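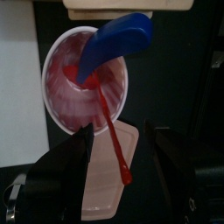
Hudlow wrist camera and parallel gripper kit - eight months on a home-built arm

I bought the Hudlow kit in September to replace a printed claw that had worn out at both pivots. The arm it went onto is a five-joint build of my own design, bolted to a bench in the spare room, with a Nellier controller doing the motion and a second-hand laptop doing everything else. The kit cost 400 dollars with shipping. I have used it most evenings, mainly on kitchen-type jobs: cups, spoons, lids, trays.

What you get

Two black fingers on a linear slide, the drive servo, a small colour camera on a bent bracket, one ribbon cable, one power lead and a bag of screws. The manual is 9 pages, of which the wiring diagram is the only one I went back to. There is no wrist adapter in the box. Hudlow sells one separately, but it assumes a bolt circle that my arm doesn't have, so I cut my own from aluminium plate. Allow an evening for that if you are in the same position.

Fitting

Mechanical assembly took under an hour. The fingers go on with small machine screws that come dry, and after a fortnight one had backed out far enough to rub. Put a drop of thread locker on each before you start. The camera bracket has slots in place of holes, so the angle can be set by hand. I like that for setup and dislike it for everything after, as a bump will move it and the calibration is then wrong. I drilled through and pinned mine.

The ribbon cable is too short for any arm where the wrist rolls more than half a turn. I ordered a longer one from Ukero and it has given no trouble.

Gripping

Paper cups are the part I test hardest on. A cup wall gives very little warning before it folds, and once it has folded it stays folded. The Hudlow servo reports current, and you can set a cut-off in software. The default is far too high for paper. I ended up at 2 on the kit's own scale, which has no units and is not explained anywhere in the manual. At that setting the fingers close, touch and hold, and the rim stays close enough to round to pour from.

Anything with a utensil standing in it is harder. The weight of a plastic scoop handle leaning on one side is enough to turn a light cup between flat fingers. The fingers are smooth where they meet the object. I glued thin silicone strips to mine, then peeled them off again when they started to stick to lids. My present arrangement is a single strip on one finger only. It holds a cup at a tilt with a spoon in it, most of the time.

The angled tip on the finger is useful for getting under a rim or the lip of a shallow tray. It is also stiff enough to mark soft plastic, so approach slowly.

Camera

The view is close and wide, with both fingers showing low in the picture. That is good for lining up a grasp, and less good once something is in the grasp, when the fingers hide part of what is underneath. Colour is fair. Strong reds and blues come through well and are easy to pick out in code. Pale objects on a pale tray are a problem under my overhead light, and I had to add a small lamp to the side. Dark backgrounds go close to black with very little detail left in them.

Liquid in the bottom of a cup shows up clearly if it is coloured. I could not get a usable reading on plain water.

Software

The driver runs. The example scripts do not, at least in version 2629, where one of the imports points to a module that has been renamed. Isauro Mendoza has posted a patched set on the user forum, and I would start with those. Frame timing is steady over a direct port and poor over a hub.

Compared with the Salinas

I had a Salinas gripper on loan for part of the winter. It is the better-made unit, closes more quietly and has proper rubber pads. It has no camera and no current feedback, so for thin-walled things you are guessing. For blocks and bottles I would take the Salinas. For cups I would stay with the Hudlow.

Faults so far

One backed-out screw, one cracked cable clip, some play in the slide that wasn't there at the start. The play is small - under the width of a fingernail at the tips - but it is growing, and I have not found a listing for a replacement slide. I have written to Hudlow to ask and will add their answer when I have one.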